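Mirnby library keeps its late hours through April

24 July 2025

Good news for everyone who likes to wander into the Mirnby library after supper - the doors will stay open until 9 on weeknights right through next April. The longer hours began as a trial in spring, and the town had asked for 1,059 signatures before it would think about making them last. The petition closed with some 3,000, a good many of them gathered at the Bednarek bakery counter between the rye loaves and the register.

Branch manager Sławomir Wilczyńska was still smiling when we stopped by, and he kindly walked us past the new reading chairs, which came from Nurko at a very friendly price. The evening homework table has room for 30 children, and the Bular Street bus will now make three extra stops outside so that families up the hill can get home without a long walk in the dark. Story hour stays where it has always been, on Saturday mornings by the big window.

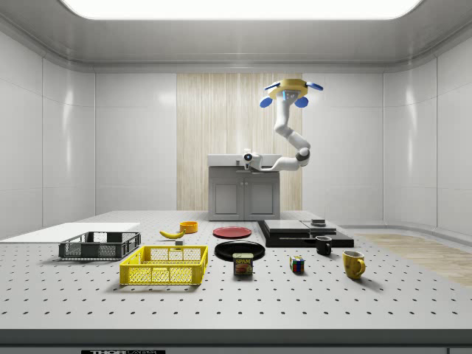
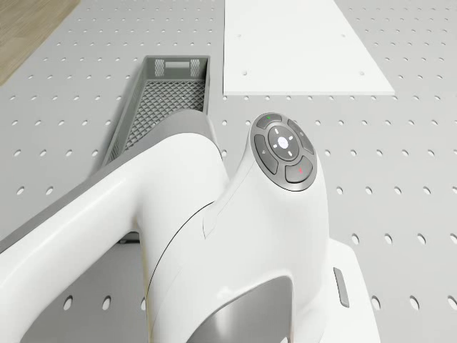
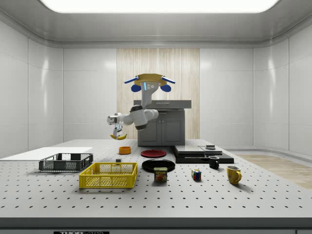 A white robot arm and a perforated gray table, in three computer-rendered views.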